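Yellow Table Goes Back to Work in Sullham

SULLHAM, 19th September. The old packing room at the Charvát building is busy again, and those of us who have missed seeing its lights on in the evening could not be happier. Brovitus, which sends small household goods out to customers all over the county, has moved its parcel bench there after two years in a rented unit by the station.

It was a big job for a small firm (the shelves alone took three days to put up!), but the first batch of 223 parcels left the building this month, and there was cake afterward for anyone who happened to be passing.
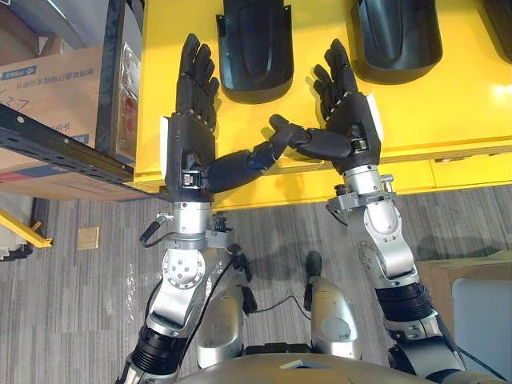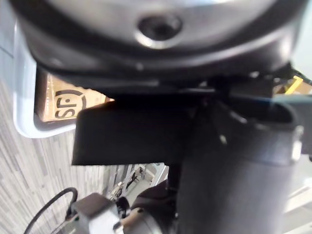
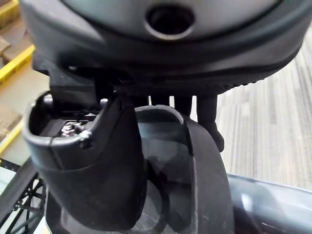
At the new packing room in the Charvát building, Sullham.

Brovitus shares the ground floor with its neighbor Ireo, and the two firms plan to open their doors to the public together in January, with coffee on offer and a chance to have a good look around. Parcels can be dropped off at the side entrance in the meantime, and people coming by car are kindly asked to leave the loading bay clear and use the lot across the street.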